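Textile Care, Unit 2: Front Loaders and Sorting
Notes from Wednesday's session, 31 Jan 2018

Okay, so I talked way too fast at the end and a few of you asked me to write this up. Room 16 again next time, bring your care labels!

Sorting first. I know, you've all been doing laundry since you were twelve, but most of the ruined stuff I see comes from people skipping this. Lights, darks, and then reds on their own - I mean it about the reds. Cheap red cotton can bleed for several washes, and anything red with white on it is the worst case, so use cold water, a short cycle, and take it out as soon as the drum stops. Roman Cieślak asked about color catcher sheets. I like them, but I wouldn't trust one with a new red towel and my good shirts.

Next, loading. A front loader cleans by lifting the clothes on the baffles (those raised bars inside the drum) and dropping them back into the water. Stuff it full and nothing drops. Put in one tiny thing and it can spin lopsided, so add a couple of similar pieces if you have them.
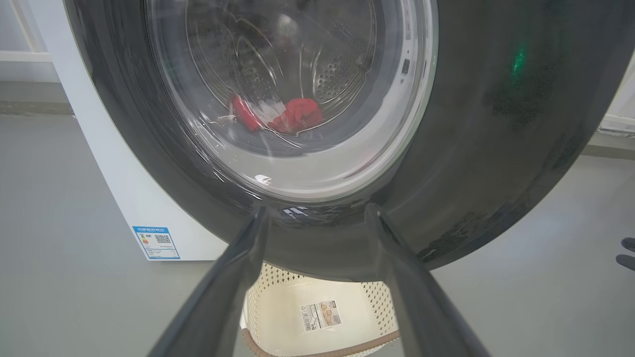

Then the door. Run a finger around the rubber seal before you close it and pull out any socks or lint, and push until you hear the click. If it won't lock, check for fabric caught near the latch before you go blaming the machine. After the last load, leave the door open a bit so the inside can dry - that musty smell is mostly a closed door and too much detergent.

For next week, read the Dukik handout on detergents and write down the symbols from three labels at home. Wool and silk after that.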